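4.2 Fabric condition and folding

Kováčik's Brullville survey holds that creases left in a knit garment predict how neatly it will be folded. We doubt it. The survey logged 1,105 garments but scored creasing by eye, and heathered gray cloth — a large share of the set — hides shallow folds well.
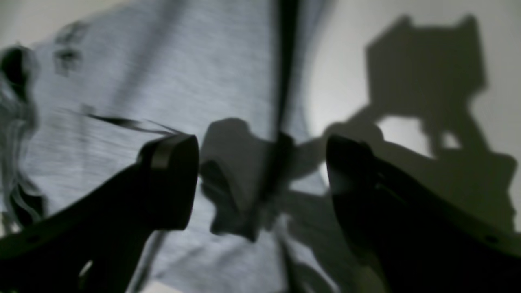 Figure 13. Light gray heathered fabric with soft, broad creases and a narrow dark strap or stripe.

Nor did the survey separate straps from body cloth. A strap may pull a fold askew however smooth the rest is. Until the Fodstead set is scored the same way, we treat the claim as untested.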